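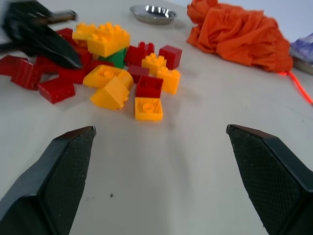
Figure 3. Wrist view, with the gripper fingers open and the bricks still in a loose pile.

Home | Issues | Authors | Search
Print this article | E-mail this article

4.2 House rules for shared table work

I'll be upfront that most of our rules started as grumbles. Sum-yee Yang wrote the first version for the Brunton bench, and it had 2 lines: open the fingers fully before you come down, and keep the wrist view clear of cables. By May we'd logged 259 runs and the list had grown to a page, which Fletcher Tamihana and I then cut back hard (he wanted it shorter still!).

The rule I'd fight for is the one on clutter. We let operators leave other things on the table – a bowl, a cloth, whatever's about – as long as they stay on the far side and the near side is kept for the arms. A bare table gives you lovely numbers and tells you very little about a kitchen or a playroom.
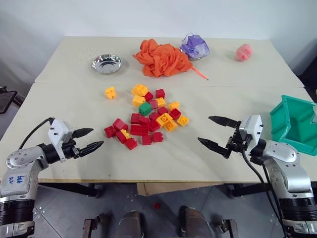 The floor counts as part of the workspace too. If a brick goes over the edge it stays there until the run is finished and both arms are parked, and the operator writes it up as a drop. Of the 222 runs we kept, 60 had at least one drop noted, and I reckon the early ones were under-reported because people just leaned in and picked the thing up. Under our Ploken checklist that's now a void run, no arguments.

We use cookies to remember your reading preferences. Accept | Manage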